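Plenik Users' Forum > Automation in the Home and Workshop > General Discussion

Thread: Are machines ready for ordinary chores? Members' views requested

Forum_Secretary
Members are invited to contribute to a discussion on whether automated equipment can at present be relied upon for everyday work, either in the household or on the shop floor. The subject was raised at the May meeting and could not be given adequate time. Contributions should be confined to tasks of which the member has direct experience. Commercial notices will be removed in accordance with rule 9.

halyard_row
I wish to submit that the question has been answered for some years in respect of floors and lawns, and remains open in respect of nearly everything else. My household has used a floor cleaner daily for two years. It performs adequately on hard floors. It does not pick up a sock, and it cannot be expected to. The person who prepares the room for the machine is still doing a portion of the housework, and this portion should be counted when any saving of time is claimed.

Baloch_Maintenance
We would draw a distinction between cleaning a surface and handling objects. In our stores at Baloch the second category accounts for most of the labour: sorting returned parts, clearing trays, placing items back in the correct bin. A person new to the work is competent by the end of the first morning. We have reviewed several proposals for automating it and have accepted none of them. In each case the supplier required that parts be presented in a fixed position, which would oblige us to employ someone to put them there.

tessera40
With respect, the previous contribution describes the position as it stood some time ago. Equipment is now being applied to parts that have not been laid out in any fixed arrangement. The photograph attached to this post is relevant, as the task is close to the tray clearing which Baloch_Maintenance describes.

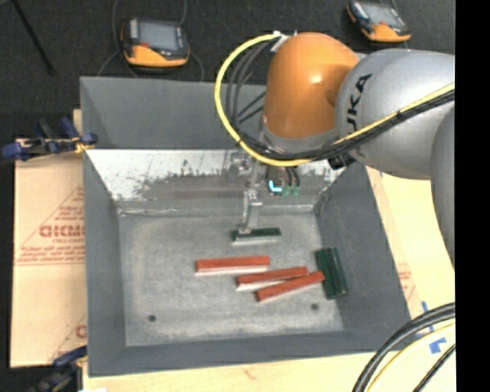 Attachment 1: Robot arm and gripper at a bin of red and green blocks. Posted by tessera40.

The blocks lie at various angles, and two of the green ones are against the side wall. I would ask members to consider how much of their own sorting work amounts to the same operation with different objects.

Baloch_Maintenance
I am grateful for the attachment, although I do not believe it supports the conclusion drawn. The items shown are plain bars in two colours. Our returns include springs, gaskets, lengths of hose and clear plastic bags with labels inside. A single photograph also gives no indication of how long each item takes or how many are dropped. I would need both figures before putting any such proposal to management.

quillon_b
I should like to support tessera40 in part. The two green blocks beside the wall are the interesting ones. Anyone who has tried to lift a flat object from the side of a tray with a pair of tongs will understand the difficulty, as there is little space for the second finger. If a machine can deal with that reliably, a good deal of shop-floor work becomes possible. I express no view on whether it can.

halyard_row
May I ask what is to be done about the cost? The bin has been clamped in place and there is a large industrial arm above it. I do not dispute that this is reasonable in a workshop. It is of no assistance to a person who wishes to have the dishes put away. My kitchen drawer contains cutlery of three different patterns and a potato masher which catches on the runner.

tessera40
The household case is harder and I did not intend to suggest otherwise. A domestic machine must be safe near children and animals, and must work in a room that is rearranged every day. My point concerned the shop floor, where a bin may be clamped down and left there.

Firel_Joinery
Our firm carried out a trial on the sorting of dowels and short offcuts. The arrangement ran for 40 working days and handled 3436 pieces in that period. A junior member of staff would exceed that figure without difficulty. The trial was nevertheless considered worthwhile, as the work was done in the evening when the shop was otherwise closed. Stoppages were frequent in the first week and were mostly caused by dust on the camera cover. We have not yet decided whether to continue.

Baloch_Maintenance
That is a useful account and I thank Firel_Joinery for it. Could it be confirmed whether a person was present during the evening sessions?

Firel_Joinery
A supervisor was on site in the office and was called to the machine when it stopped. We did not include these hours in our calculation and accept that we ought to have done so.

halyard_row
Then the objection in my first post applies equally to the joinery trial.

quillon_b
It applies in some degree. Attending to a machine for a few minutes in an evening is a lighter duty than sorting offcuts throughout it. I would prefer the former, and I suspect that the junior member of staff would also.

Forum_Secretary
Members are thanked for their contributions. The Ilia branch has offered to collect figures on stoppages and supervision time from any firm that has conducted a trial. Returns should be sent by private message before Sunday. Members who have experience of machines for folding laundry are asked to begin a separate thread, as two posts on that subject have been moved from this one.

tessera40
I will forward what I have to the Ilia branch. Would the Secretary please state whether domestic equipment is to be included in the returns?

Forum_Secretary
It is, provided that the make and the type of floor are given.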